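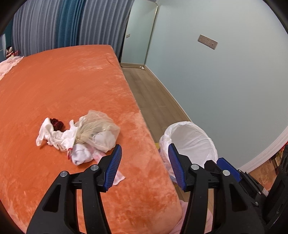 Workshop news: the hand-held grippers

The pair of hand-held grippers started at the Prumham workshop in October is now in regular use, and one member has had both at home for the past few weeks. These are the notes so far, for anyone planning to build a set.

The design is a plain parallel linkage with two jaws, worked by a trigger in the handle. The black parts were printed on the Bouchard machine by the back door. Each jaw turns on silver pins, and the fingers carry blue ribbed pads, which were cast separately and pushed on. A full set of printed parts takes nearly 154 grams of filament per gripper, not counting failed prints, and there were a few of those.

Small clothes and soft bits have been the main test at home. A pile goes on the bed, the bin stands beside it, and the job is to pick things up one at a time and sort them. Tulle is the hardest. It springs back when the jaws close, and the pads tend to take hold of whatever is underneath as well. Balled socks are easy. Thin strips of cloth are best taken by the end, with the tips almost flat to the cover.

The log stands at 701 picks. The trigger spring has been changed once, and the new one is softer -- better for long sessions, though it opens more slowly. Two pads came loose and were put back with contact glue. If you are making your own, rough up the back of the pad first.

Still to do: a motor drive for the jaws, using the Pastov servo boards left over from the sorting arm. We have 5 of these and need 3, so the others are free to anyone who wants them. They are in the drawer under the drill press. The Zesside group has asked for the print files and will get them once the handle has been redrawn for smaller hands.

Please put the pin punch back on the board when you have finished with it.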